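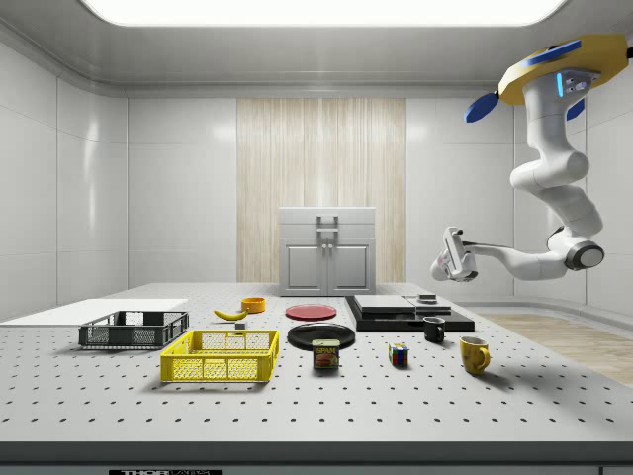
**Zestano 住宿运营部 · 客房与设施组**

## Ballevthorpe 旅舍:入住流程与公共厨房规则调整

2022年3月28日起,Ballevthorpe 旅舍执行新版入住流程。适用对象为全部散客订单及十人以下团体订单。十人以上团体仍按合同附件办理,由 Dong-hyun Han 统一对接。

### 一、前台与自助入住

前台人工服务时段为 07:00 至 23:00。23:00 之后到店的客人使用门厅左侧的自助终端,凭订单号和证件号后四位领取门卡。终端支持中、英、韩、法四种界面语言,默认语言跟随预订时所选语言。

门卡有效期写入至退房当日 11:00。续住须在 10:30 前于前台或终端重新写卡,超时后门卡失效,需人工处理。二月份的夜间求助电话中,门卡过期一项占比最高,现场同事请在办理入住时口头提示一次。

终端暂不支持以下情况:

- 同一订单内更换床位类型
- 未成年人随行登记
- 现金支付押金
- 通过 Plomar 渠道预订且姓名含连字符的订单(字段截断问题已提交,修复时间未定)

遇到上述情况,夜班按值班表呼叫当班主管。

### 二、床位与存包

全店现有床位 85 张,其中四人间和六人间为主,双人间仅设在顶层。主楼建于 1803 年,楼梯较窄,没有电梯。预订页面已补充这一说明,客服回复询问时请直接引用页面原文,不要自行承诺搬运行李。

行李间移至地下一层,退房后可免费寄存至当日 20:00。过夜寄存按件收费,标签须写明房号、姓名和取件日期。无标签行李一律不收。床下储物柜不提供挂锁,前台有售,也可租借。

### 三、公共厨房

厨房开放时间改为 06:30 至 22:30。22:30 断开灶台电源,冰箱、热水机和微波炉不受影响。

餐具采用自取自洗方式。用后请冲洗、擦干,放回原层架。晚间清点由夜班完成,缺损数量记入交接表,不再单独发邮件。客人存放在冰箱内的食品须贴日期标签,超过三天或所有人已退房的,由早班清理。免费取用架只接收未开封食品和完整水果。

### 四、到店交通信息

机场巴士在旅舍北侧路口设站,步行距离 550 米,沿途有一段石板路,拖行李箱需要多留几分钟。原先印在欢迎卡上的河边路线因施工封闭,旧卡请全部回收。新卡改用北侧路线,并标出夜间照明较好的一段。

自驾客人可使用 Samonte 停车场,凭旅舍盖章的停车票享受隔夜价。旅舍本身没有车位,门前仅限卸货,停留不得超过 5 分钟。自行车可停后院,需自带车锁。后院门夜间与厨房同时关闭,次日 06:30 重新开启。

### 五、安静时段与退订

安静时段为 23:00 至次日 07:00,公共休息室在此期间关闭音响,照明调至夜间档。屋顶露台 22:00 清场,遇大风提前关闭,以前台告示为准。

散客订单的免费取消截止时间由到店前 24 小时改为 48 小时。规则变更前已确认的订单按原条件执行,系统内以旧费率代码区分,请勿手动改码。改期视同取消后重订,但同价位、同房型且在截止时间之前提出的,可直接在订单内修改,每单限一次。

因航班取消造成的未到店,凭航空公司书面通知可转为延期券,有效期六个月。延期券不找零,不转让,不可用于支付押金。

### 六、联系与反馈

流程类问题联系 Callum MacRitchie,团体及合同类问题联系 Dong-hyun Han。设施报修继续走工单系统,标题格式为“楼层-房号-故障”,例如“3-312-淋浴水压”。标题不合格式的工单会被系统退回。新版值班表和渠道费率对照表放在共享目录的“现场文件”文件夹内,打印版张贴于前台后方。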